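Anstead Model and Craft Club
Minutes of the May meeting, back room, 7.15 pm

Present: Gwion Lewis (chair), Mylene Aquino, Rommel Tiongson, Kenta Sakai (minutes)
Apologies: Ronaldo Lumanlan

1. Minutes of the last meeting
Agreed, with one correction. The new lamp is for the sewing corner and not the paint bench.

2. Money
Rommel reported that the room fund stands at just under £3,000. The rent goes up by £30 a month from the autumn. It was agreed to leave subscriptions alone for now and look again at the next meeting. The Femell invoice for glue and card has been paid.

3. Room
The radiator by the door still knocks. Gwion to ring the landlord again. Mylene asked that cutting mats be put back flat on the shelf, as two have curled. The side window will not be opened until the catch is mended.

4. Peg and plate sets
Mylene has gone through the blue pegs and white plates. Some pegs are a tight fit and she would like to sand those before the sets go out on loan. Kenta thought sanding would spoil the finish and suggested opening the holes slightly instead. To be tried both ways on a spare plate.

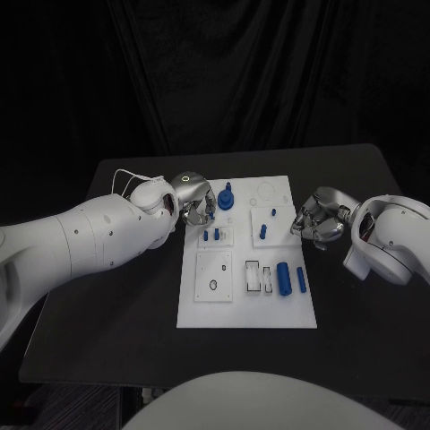

Gwion asked for the pieces to be laid out on the white sheet before a set is packed, so that anything missing is noticed. Short and longer pegs are to be bagged separately. The stepped parts should travel wrapped, with the wide end down. Mylene will write the packing note and Ronaldo will be asked to find boxes.

5. Any other business
Okafor have offered offcuts of felt. Accepted, if they can be collected in one trip. Rommel to collect.
Kenta still has the key to the tall cupboard and will hand it to Mylene.

The meeting closed at 8.40 pm. Next meeting in the same room, usual time.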